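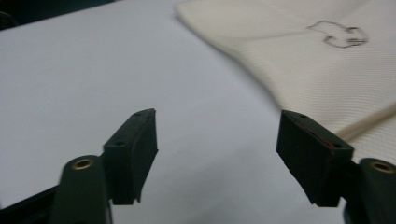
整理一个共用的工作间,应该从哪里开始?

从桌面开始。先把桌上的东西分成“每天用”“每月用”和“不知道是什么”,然后才打开抽屉和柜子。

首页 | 相册 | 通知 | 借用工具 | 联系我们

工作间整理相册
2023年11月29日 文字:Wonholm工作间编辑

这个相册是关于我们在Wonholm的工作间,还有整理它的几天。中文不是我的母语,我写得慢一点,请大家原谅我用的词有时候太简单。上一次大整理是三月,那时候我们只整理了靠窗的一边,另外一边说“下个星期再做”,后来就到了冬天。这一次两边都做了,连门后面也做了。

我把整理的内容按照地方写在下面,每个地方写几句。没有参加的人看了以后,可以知道自己的东西现在住在哪里。

桌面

工作间的桌子大家都用,所以规定很简单:走的时候,自己的东西要拿走,或者放进写着自己名字的盒子。没有做完的东西可以留一个晚上,请在旁边放一张纸条,写日期。没有纸条的东西,第二天会被搬到“等待”架子上。

擦桌子请用湿布和一点点洗碗用的清洁剂。铅笔的痕迹用橡皮更快。请不要用硬的刷子,刷过的地方以后更容易脏。胶水干了以后,用塑料卡片慢慢推,一次推一点,不要着急。

螺丝和螺母

这是最花时间的部分。以前所有的螺丝都在一个很大的饼干桶里,找一颗需要十分钟,而且手指会变黑。我们把桶倒在旧床单上,先用眼睛分大小,再用尺子量。分好以后放进Kirui小盒子,一共49个盒子,每个盒子前面贴一颗真的螺丝,这样不认识字或者不认识尺寸的人也可以找到。

长度差不多的螺丝很容易弄错。我的办法是先找出最长的,把它立在桌子上,其他的和它比较。两个人一起做比较好,一个人分,一个人检查,中间可以交换。

生锈的螺丝没有全部扔掉。外面只有一点锈的,放在标着“不重要的地方用”的盒子里。头已经坏了的,送去收废金属的地方。

标签

标签一共写了300多张。开始的时候我们用打印机,但是纸总是卡住,后来就用手写。手写也有好处,大家的字不一样,看起来比较热闹。请用黑色的油性笔,蓝色的笔过几个月会变淡,三月写的那些已经看不清楚了。

标签上先写东西的名字,再写尺寸,最后写放在第几层。有一段时间我们也写“很多”或者“很少”,这个没有用,因为写完以后数量就变了。

如果你觉得标签的名字不对,请不要把它撕下来。在下面加一个你习惯的名字就可以。同一个工具,每个人的叫法不同,我自己也从标签上学了很多新的词,比如“内六角”和“垫片”。

抽屉

抽屉从上到下是这样的:第一层是测量的工具,第二层是剪和切的工具,第三层是夹子和钳子,第四层是胶带,第五层是各种线。最下面的一层很重,拉的时候请用两只手。

剪刀以前最容易不见。现在剪纸的剪刀和剪布的剪刀分开放,剪布的有一条布带绑在把手上。请真的分开用,剪过纸的剪刀剪布会很辛苦。

刀片用完以后放进有盖子的罐子,不要直接扔进垃圾桶。罐子满了,请写在门口的本子上。

胶带

胶带的头总是找不到,这可能是全世界的问题。我们试过把头折起来一点,也试过夹一个回形针,两个办法都可以,请选一个你喜欢的,但是请做。太旧的胶带,如果一拉就断,就不用再放回去了。

双面胶放在袋子里,不要放在靠近暖气的地方。去年冬天有几卷粘在一起,分不开了。

墙上的架子

新的架子是Pullell的,我们装了2个,一个放轻的东西,一个放盒子。装的时候发现墙不是很直,所以左边垫了一块薄木片。请不要拿走那块木片,它看起来像垃圾,可是它有工作。

架子最高的一层只放轻的东西:泡沫、纸卷、空袋子。重的东西请放在腰的高度以下。拿高处的东西请用小梯子,不要站在转椅上。这一条我们已经说过很多次了,我在这里再说一次。

电线和充电器

每一条电线都要绕成圈,用布的带子绑好。橡皮筋会老化,粘在电线上很难弄干净。绕的时候跟着电线自己的方向,不要太紧。

找不到主人的充电器放在一个袋子里,到年底如果还没有人来拿,就送到Clavport的旧货店。那家店也收我们多余的玻璃瓶和木头箱子,星期天不开门。送去以前请擦一下,他们的人很客气,可是脏的东西他们也不喜欢。

“不知道是什么”的箱子

这是我最喜欢的箱子。里面的东西没有人认识,可是也没有人愿意扔。每次有新的人来,我们会请他看一看。这次有三样东西找到了名字:一个是窗帘上的零件,一个是旧自行车灯的架子,还有一个是咖啡机里面的圈。咖啡机已经不在了,圈我们还是留下了。

如果你在箱子里看到自己的东西,直接拿走,不用登记。

清洁

地面先扫再拖。扫的时候从里面往门口扫,桌子下面的角落用小扫把。木屑和金属屑请分开,木屑有人要拿去给菜园用,里面不能有金属。

抹布分成两种颜色,一种擦桌子,一种擦机油。用过的抹布请挂起来,不要揉成一团放在水池里。擦过油的布要在外面摊开晾,不可以堆在一起,这样比较安全。

窗户这次只擦了里面。外面太冷,等天气暖和再擦。

午饭

整理的两天都有汤。第一天是土豆汤,第二天是第一天剩下的土豆汤加了面条,我觉得第二天的更好吃。碗请自己洗,洗完放在水池左边的架子上,不要放进工具的抽屉。以前发生过这样的事。

还没有做完的事

油漆柜没有整理,里面有一些罐子打不开,需要一个力气大的人和一个有耐心的人。木料还靠在走廊里,长的短的混在一起。说明书有满满一箱,我想按照字母排,但是有些说明书没有封面,也不知道是哪一台机器的。

还缺少一些小东西:带盖子的玻璃罐、旧毛巾、好用的铅笔刀。如果家里有多余的,可以放在门口的篮子里。塑料袋已经足够了,请不要再带。

下次整理的时间会写在门口的本子上。想来帮忙的人穿旧衣服和不怕脏的鞋子,手套我们有,大号的比较多,小号的请自己带一副。

联系:Wonholm工作间,内线2914
文字和图片版权归Wonholm工作间所有
返回顶部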